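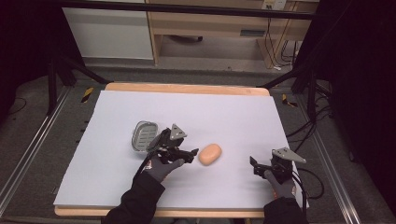
Issue 88

White paint, second attempt

The back bedroom is now on its second white. The first was Katura Plain White in matte, bought from Awad's on the strength of a chip two inches wide, and it went pink every evening from September onward. The can was not at fault. I had the same can opened and checked against the store's reference card and the match was as good as I could see. The choice was bad, and the method behind the choice was worse. What follows is the method I used the second time, written down mainly so that I can find it when the hallway comes up.

Start with what a white paint is. Nearly all of the opacity and brightness comes from titanium dioxide. The base is close to neutral, usually a little warm from the binder. A named white is that base with a very small dose of colorant, commonly some combination of black, yellow oxide, red oxide and blue. The amounts are small enough that a dispensing error you would never notice in a mid-tone blue is visible in a white. For this reason I now buy all the paint for a room in one order and box it, meaning that I pour every can into one large bucket and stir before starting. It takes ten minutes and a clean bucket.

The number on the back of the chip is the light reflectance value, or LRV. It runs from 0 for an ideal black to 100 for an ideal white. The Katura white is listed at 88. LRV tells you how much light comes back off the wall and says nothing about its color. Two whites with an LRV of 88 can look plainly different side by side, one green and one pink. I had been treating the number as a ranking of whiteness, and it is a poor one.

The useful question is which direction the paint leans, and by how much, under the light the room will have. The chip cannot answer this in the store. Awad's has long fluorescent fixtures over the paint desk and a window to the side, so a chip held at the desk gets a mixture that exists nowhere in my house. I asked Ghizlane Tazi, who runs the desk there, whether they had a light booth. They used to. It went when the counter was moved.

My room faces north over the parking strip on Kurkby Street. With a clear sky and no direct sun, the light in it is cool. At noon I read 868 lux on the sill with a cheap meter, and far less on the opposite wall, where the bed goes. By late afternoon the wall is dim enough that I turn on the lamp, and from then on the wall is lit by two sources at once: what is left of the sky, which is blue, and a Goron bulb sold as soft white, which is orange by comparison. Your eyes adapt to some value between the two. A surface lit mostly by the lamp then looks warm, and one lit mostly by the window looks cool, even if both have the same paint on them. A white with some red oxide in it amplifies the warm side. That was my pink.

There is a second effect, which I had not considered at all. Light bounces. The floor in that room is a reddish fir, and on a bright day it throws a measurable amount of its own color onto the bottom third of the walls. White walls also reflect onto each other, and every reflection applies the tint again. A corner is therefore always a stronger version of the paint than the middle of a wall. If the lean is toward red, the corners go first. Going back through the room with this in mind, I could see it: the middle of the north wall was passable and the two inside corners looked like the inside of a shell.

So, the revised test. Take foam board, not the wall. Paint it edge to edge, two coats, with a sample pot in the finish you intend to use. Leave no white border, as a strip of bare board next to the paint will be the brightest thing in view and will make any paint look dirty. Let it dry overnight. Most latex shifts a little as it dries and judging it early is a waste of the sample. Then fold or tape two painted boards into an inside corner and stand that up in the room. The corner is the part of the test that the chip cannot do.

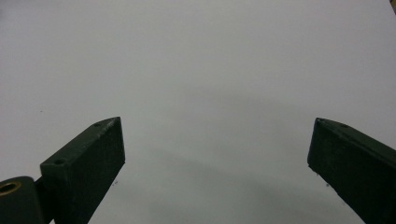 A white has no fixed appearance apart from its neighbors, and this is the part of the job where I lost the most time. The eye sets its idea of white from the brightest large area available and grades everything else against it. Put a strong color beside a neutral and the neutral tends to pick up a faint cast of the opposite hue. A pale gray-white field with two very dark green shapes in front of it, as in the photo, is a fair model of a wall behind dark furniture: the ground is plain, but most people I ask call it white when they look at the whole picture and gray when I cover the green with two strips of paper. The same thing happens with window trim. My trim is a bright gloss white, and next to it both candidates looked dull. Next to the old brown door they looked fine. I ended up testing each board in three positions: against the trim, against the door, and against the dark green blanket on the bed.

Look at each board at four times of day. I used 8 a.m., noon, 4 p.m. and after dark with the lamp on. Write down one word for each and do not look at the previous words. The notes matter, as memory for small color differences is very bad and tends to agree with whatever you have already decided. My words for the first Katura white, retested this way, were clean, clean, pink, pink. For the replacement, a white with a trace of black and yellow and no red, they were gray, clean, clean, cream. Cream I can live with. Gray at 8 a.m. is the north light and no paint will remove it.

A camera is not much help. A phone corrects its white balance for each shot, so two photos of the same wall taken a minute apart can disagree by more than the two paints do. If you must use one, put both samples in the same shot and compare them only with each other. Never compare across shots. I have an entire folder of wall photos from September that establishes nothing.

Bulbs are cheaper than paint, and I should have begun there. Iddrisu Quartey, who painted the stairwell in our building and has seen more bad whites than I have, asked me what bulb was in the lamp before he asked what paint was on the wall. The color temperature is printed on the box, and so, on better boxes, is the color rendering index. The Goron I had was 2700 K with no index given. I swapped it for a 3000 K bulb with an index in the nineties and the first paint improved to the point that I nearly left it. The corners were still pink, so I repainted.

On sheen, briefly. Matte hides roller marks and scatters light evenly, so the color looks the same from most angles. Eggshell adds a weak reflection of whatever is opposite, and opposite my north wall is a window full of sky. I tried one board in each finish from the same color and the eggshell looked cooler when I stood by the bed and identical when I stood by the door. I went with matte again. It marks if you put a chair against it.

Application was ordinary. The old coat was sound, so there was a light sand with 220, a wipe down, and two coats with a 3/8 inch nap. White over nearly-the-same white is unpleasant to roll, as wet and dry areas are hard to tell apart on the second coat. A work light held low against the wall shows the wet edge. I missed a patch behind the door anyway.

Remaining: the ceiling, which is still the original flat white and now looks slightly blue against the walls. I have a board up there on painter's tape.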